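13/04/2019

Up early for the library march. Cloud all morning, light wind from the west, no rain until after the speeches. Sheena Gunn had the permit, the route map and the contact sheet in one folder. Route as filed: Orico Street lot, north past the bus station, left at the post office, finish at the courthouse steps. The city had moved the barrier at the post office corner without telling us, so the left turn was down to one lane. Noted for the write-up.

My job was the count. I stood on the raised planter at the bus station with a clicker and counted heads past the lamp post. Dougal Guthrie did the same from the far side of the street. We agreed beforehand on the rules: strollers count as a person if occupied, police and press do not count, anyone who passes twice is counted twice because we can't track them.

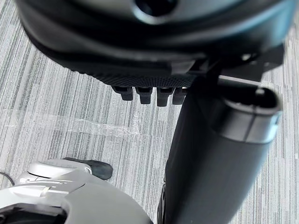
The count

My clicker read 518 when the last banner went by. Dougal had 31 fewer. He lost a stretch when a delivery truck parked in front of him and he had to walk around it, so I take mine as the better figure, but we will publish both. The paper will print whatever the police give them. Last June they gave a round number and would not say how they got it.

Signatures on the petition sheets: 188 usable. Sofia Valente threw out 13 for missing addresses or for being outside the city. I would have kept a couple of those - the street names were legible if you knew the area - but the clerk is strict and she is right to be. 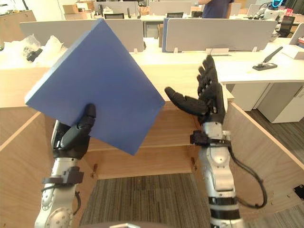

Blue box, open cabinet.

Speeches ran long. Araceli Jaramillo kept to her slot and covered the branch closures, the hours cut and the budget line they come out of. The second speaker had no notes and went over the same ground. The PA was the Zaster unit we rented last time, and it still hums when the left channel is turned up past half. Moved the ground wire, some improvement.

Councilman Cho came out on the steps near the end. He shook hands, had his picture taken with the teachers and did not say how he would vote. Sheena Paterson asked him directly. He said he was there to listen. She wrote that down word for word with the time next to it.
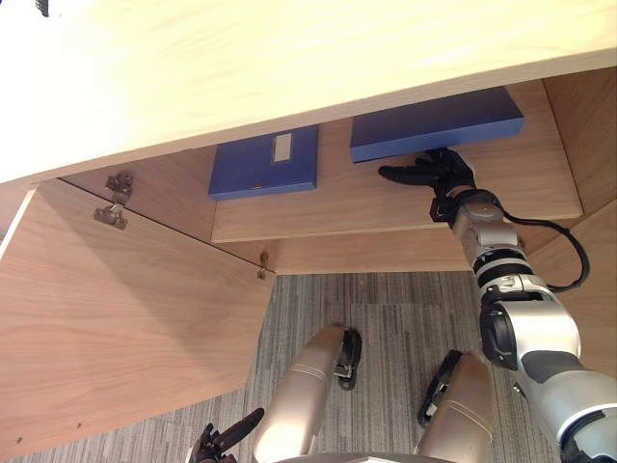
To do before the council meeting

Scan the petition sheets, both sides. Send the two counts with the method attached, not the total alone. Ask the city in writing who moved the barrier. Return the clickers to Dougal. Call Brosanley about the invoice for the banner poles, which has the wrong delivery address on it.

Feet sore. Bed before ten.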